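A robot that checks its own grip before it moves on sounds like a small thing. For the people at the Flokambridge robotics lab it has been most of a year's work, and the first full results, posted on 31 Mar 2024, are a treat to read.

The project is called Hullel. It's a training method for two-armed robots that have to sort lots of small, look-alike objects, and the test job is a familiar one from any pharmacy back room: pill bottles out on a table, bins to put them in. Most systems of this type learn by copying. A person steers the arms through the task many times, the software studies the recordings, and then it tries to do the same on its own. Hullel starts that way too, then adds a second round of practice made up entirely of awkward moments – a bottle too close to its neighbor, a gripper coming in a little off center, a cap half hidden behind a finger.
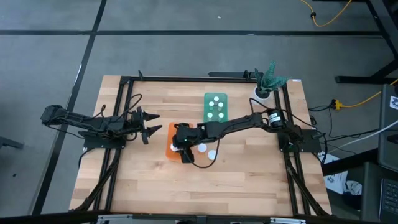

Victor Muriithi, who leads the project, came up with the second round after watching an early version fail in the same few ways over and over. It would do fine on bottles with plenty of space, then freeze or fumble when things got crowded. His fix was to have operators set up those crowded layouts on purpose and record only the few seconds of recovery. The two arms are mounted on opposite sides of a wooden tabletop and reach in toward the middle, so either one can work over the trays, and the operators had to learn when to keep one arm back while the other did the close work. "We spent years throwing the messy bits away," Muriithi said. "Now the messy bits are what we go looking for."

The full training set holds 2,017 recordings, and 604 of them are these short recoveries. That's a modest pile of data by the standards of the field, and it's a big part of why the result has people talking. In the lab's main test, each version of the software got 40 fresh layouts it had never seen. The copy-only version cleared 18 of them with no human help. The version with the extra practice did clearly better, and the team plans to publish its full scores once a second lab has repeated the runs. (Good for them! It's a wait, but it's the right call.)

## What the wrist cameras add

The other half of the method is where the robot looks. An overhead view is great for planning, but it can lose track of a bottle as soon as an arm passes in front of it. Hullel leans on the overhead view for the approach and hands more weight to the camera near the gripper for the last stretch. Khalirul isn't the name of a module, as one early summary had it; the handoff code was written by Khairul Menon, and the team just calls it "the fade."

Menon's version has no fixed switching point. The software learns how much to trust each view from moment to moment, and in tight spots it can lean almost completely on the close-up. From down there, the fingers themselves fill a good part of the view, and the white caps against orange bottles give the software something strong to lock onto. 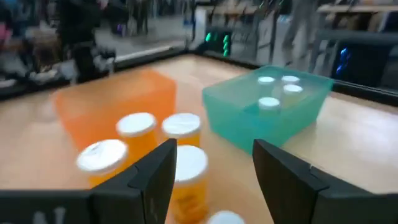
## Next up

The group wants to try the same recipe on things that don't have a nice bright cap. Clear vials are first on the list, followed by soft pouches, which Menon expects to be "a real headache, in a fun way." There's also a plan to run Hullel on a second table in Stornberg with different lighting and a fresh set of operators, to see how much of the skill carries over without new recordings.

The Stornberg runs are set to begin in September. Muriithi says the layouts used in testing will be shared before then, so other labs can set up the same crowded tables and see how their own robots cope.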